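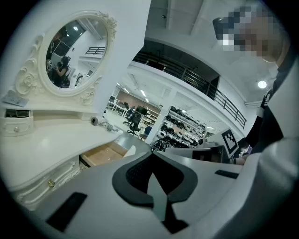
Polano rents furnished rooms by the month, and every one of them comes with drawers. Tenants put things in the drawers. Then they move out and leave us the things, the drawers and a polite note about the deposit. The dressing table is the worst offender - oval mirror, carved scrollwork, enough cream-white gloss to feel underdressed near, and a roll of gray tape standing on top as if it had been part of the set all along. We need a person who can look at an open drawer and feel a mild professional itch.

The job is room turnaround, 27 hours a week, starting in November. You will empty, sort, wipe down and put back. You will learn which knobs turn and which knobs come off in your hand. The Teter Street building has most of the fancy pieces, and the Kpodo annex has most of the stairs.

Carved molding holds dust in ways flat furniture can't imagine, so bring patience and a soft brush. We supply the brush if you forget. Drawers come all the way out toward you before anything goes in or out of them, and a small white container standing upright in one gets a look at its label before you decide its fate. 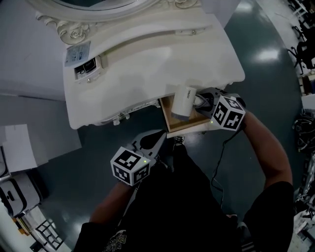
## What we pay

$1,580 every two weeks, $3,155 for your first full month with the sign-on money folded in, and a 30-minute lunch that we leave alone.

## How to apply

Write to Isauro Escobedo at the Polano front desk by 6/4/18. Skip the cover letter. Tell him what is in your own top drawer and what you'd do about it. Previous work at Arkaris counts in your favor, as does owning a decent screwdriver.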